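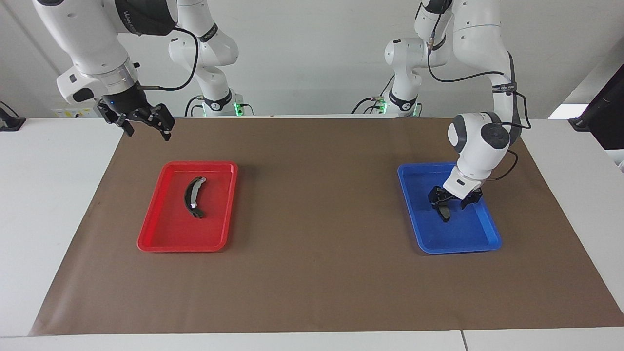
The two-arm cell at Skultoma's Pramville workshop, with one curved part in the red tray and another in the gripper over at the blue one.

Pramville: Software firm Skultoma has put out a new version of Hirkau, its planning tool for two-armed robots, and says the arms now spend far less time waiting for each other.

The update went to existing customers in October. It changes how the planner shares out space between the arms. Older versions locked half the table whenever one arm was moving near the middle, so the other simply stopped. Safe, but slow.

Hirkau 20, as the new release is numbered, locks only the strip each arm is about to pass through, and lets go of it bit by bit as the arm moves on.

"The old one was like two people and one doorway, all day long," said Cheng-en Yau, who leads the planning team. "You'd watch an arm sit there with nothing in its way. Drove us mad."

Test work at Pramville has been done with curved parts and shallow trays, one tray to each arm. A dull job on paper. But the parts are awkward: dark, bent, and lying at whatever angle they were left in. The grip has to be worked out fresh each time, and the path with it.

Skultoma ran 243 pick-and-place jobs on the old planner and the same 243 on the new one. Waiting time fell by 40 per cent, the company said. It has not published the full results, and the figure covers its own workshop only.

Planning is also quicker. A fresh path for both arms now takes 100 milliseconds on the workshop computer, according to release notes seen by this site. The notes do not say how long version 19 took. Asked about that, Yau said it was "embarrassing, put it that way".

Not everything made it in. Handing a part straight from one arm to the other is still switched off by default, after the planner kept choosing odd wrist angles during the swap. Customers can turn it on in the settings file but are told to run at low speed. A fix is promised, no date given.

Grip checking has been reworked too. The software compares how far the fingers have closed with how far it expected them to close, and plans again if the two don't match. Before, a missed grip was often only noticed at the drop-off point, by which time the arm had made the whole trip for nothing.

Gebru, the open motion library that Hirkau is built on, gets some of the changes back. Skultoma has offered up the strip-locking code and a small viewer that draws both planned paths on the same timeline. The grip check stays in the paid product. Some Gebru users grumbled about that on the project's mailing list, one calling it "the bit we acutally wanted".

Yau said the check was tied too closely to customer set-ups to be handed over as it stands. Might change later, he said, no promises.

Existing licence holders get the update free. Anyone with custom tray layouts will need to convert thier files first, using a script that comes with the download, and the old format will not load after that. Skultoma advises keeping a copy.

Price for new customers is unchanged.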